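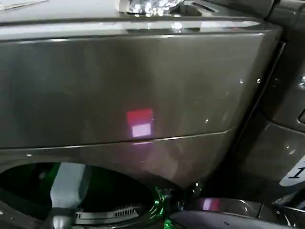

The Big Round Hole in the Laundry Room

Somewhere in your home, or down the street at the laundromat, there is a large machine with a round opening in the front. Muddy soccer socks go in. Clean soccer socks come out, usually one fewer than you remember. Grown-ups walk past it all day without a second look, which is a shame, as it is one of the more interesting things they own.

There are two sorts of machine with a hole like that. One washes and the other dries. From the front they can look like twins, and plenty of adults have put a wet load into the wrong one and walked off whistling.

What is a drum?

The space behind the round opening is called the drum. It is a big metal can lying on its side, and you can't beat on it, so the name is a bit of a letdown.

When the machine is running, the drum turns. Inside, there are usually a few raised ridges. As the drum goes around, the ridges carry the clothes up one side, and near the top the clothes fall off and flop down to the bottom. Then up they go again. Your pyjamas spend most of an hour climbing a hill and falling off it, and they never learn.

In a washer, all that flopping pushes soapy water through the cloth. Water alone is not very good at moving grease. Soap has tiny parts with two different ends: one end likes water and the other likes grease. The grease-loving ends grab the gravy on your sleeve, the water-loving ends hang on to the water, and when the water drains away the gravy has to go too.

Why does it get so loud at the end?

Once the washing is done, your clothes are full of water. A washer deals with this by spinning the drum very fast. The clothes are flung against the wall of the drum and stay there, but the wall is full of little holes, and the water shoots out through them.

You can try this yourself outdoors with a wet mop and a patient parent. Spin the handle between your hands and watch where the drips go. Stand back a bit further than you think you need to.

If all the heavy things end up on one side of the drum, the machine starts to thump and wobble. This is what happens when somebody washes one bath mat all by itself. Many machines will slow down, shuffle the load around and try again, like a teacher rearranging the seating plan.

How does a dryer dry?

A dryer needs three things: warmth, moving air and room to tumble. Warm air blows through the drum. The water in the cloth turns into vapour, a gas you can't see, and the air carries it off. Some dryers push that damp air outside through a hose. Others cool it down until the vapour turns back into water, and then collect the water in a tank or send it down a drain.

Tumbling matters because a heap of wet towels is mostly inside. The air can reach the outside towels easily, but the ones in the middle just sit there being damp. Keep flipping the heap and every towel gets its turn. If you stuff the drum until it is full, nothing can flip, and two hours later you have a very warm heap of wet towels.

So where does the fluff come from?

It comes from your clothes. Cloth is made from threads, and threads are made from much thinner bits called fibres. Every time you wear, wash or dry a shirt, a few fibres break off. The moving air in a dryer carries them along to a screen that lets the air through and keeps the fluff. The fluff is called lint. It tends to come out a sort of greyish purple whatever you put in, and scientists have better things to do than find out whose fault that is. (It's mostly just all the colours mixed together.)

The lint screen has to be cleaned after every load. Lint blocks the air, and it also burns easily, so a grown-up should be in charge of checking it. You may be allowed to peel off the fluff. It is quite satisfying.

Why is there a face in the front?

Go and stand near a shiny dark appliance and there you are, looking back at yourself, only dimmer and a bit smudged. A glossy surface is very smooth, so light bounces off it in a tidy way and carries a picture with it. A rough surface, such as a brick, scatters the light every which way and the picture is lost.

Dark gloss is especially good at this. Very little light comes from the dark colour underneath, so the reflections don't have much competition. Anything bright in the room can turn up as a glowing patch, even a pink one, on a panel that isn't pink at all. And if the panel is curved, the reflection gets stretched or squashed. Fingerprints show up nicely as well, and they will be blamed on you.

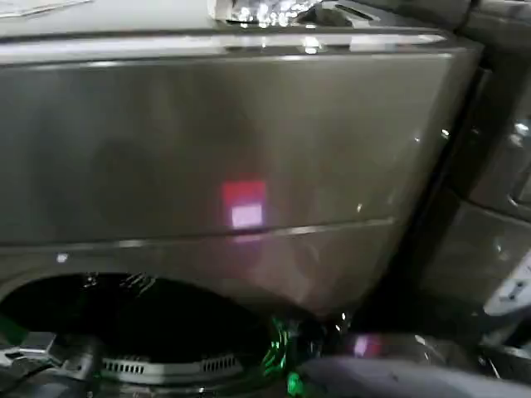 Rules for the round hole

People only, please, on the outside. Never climb into a washer or a dryer, even for a very good hide-and-seek spot, and don't let a smaller brother or sister try it. The same goes for cats, who like a warm dark cave and do not read instructions. Look inside before anyone closes the door.

Check your pockets too. A tissue in a pocket becomes 100 tissues. A crayon becomes everyone's problem.

And the missing sock? Look inside the legs of the pants, in the corner of the fitted sheet, and then in your own room, under the bed, where it has been since January.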